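Kitchen > Everyday jobs > Clearing the table
Recipes Tips Storage Ask Viorica Search

Clearing a small table with a tray and a rack

My mother cleared the table by carrying one thing at a time to the sink, talking all the way there and all the way back, and it took her most of the evening. I loved those evenings, but I have a small kitchen and a smaller amount of patience, so over the years I've settled into doing it with a tray and a dish rack side by side on the table itself. It suits a light supper for two, with a plate, a few bowls and some chopsticks, and it suits children too, who seem to like having a proper place to put things (mine did, anyway, until they were teenagers!).

What you need

A serving tray with rounded corners, big enough for the dishes to sit without touching. A plastic rack with pegs. A lidded container for packets and odds and ends, and a second tray with raised sides for anything that spills, like rice or seeds. A tea towel over your shoulder, if you're that sort of person. I am.

Step 1. Put the rack down first

Choose your side and stick to it. I'm right-handed and still like the rack on my left, though my friend Bianca Căpraru has hers on the right and we have agreed to stop discussing it. Leave the tray in the middle of the table, within easy reach.

Step 2. Gather everything on to the tray

Start with the largest plate and put it towards the back, then bring the smaller bowls to the front where you can get your fingers round them. Chopsticks go along one edge, lying the same way, so that you can pick up the pair together. Try not to stack at this point, however tempting it is. A bowl with a bit of space round it is so much easier to lift, and you won't be chasing it across the tray.

Step 3. Keep the dry food well away

Packets go in the container, and loose grains stay in their own tray on the far side from the rack. Please don't skip this one. I once tipped a good helping of rice in among the pegs and was still finding it 4 days later.
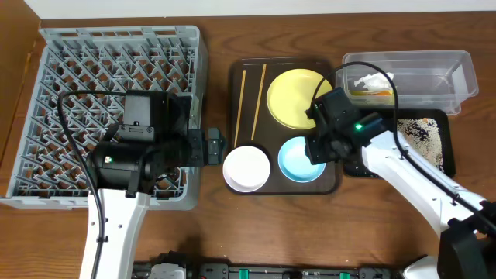
Chopsticks along the left of the tray, yellow plate towards the back.

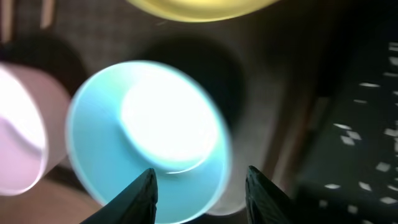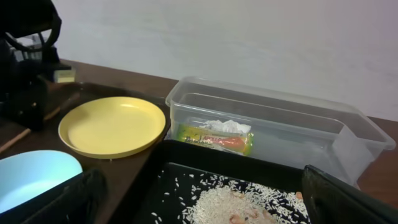
Step 4. Move the dishes across

Wash and rinse as you normally would, then stand the plate in a slot first and let the bowls lean in after it, tipped forward a little so the water runs out. Chopsticks can lie across the pegs, or go in a mug if yours are the sort that roll.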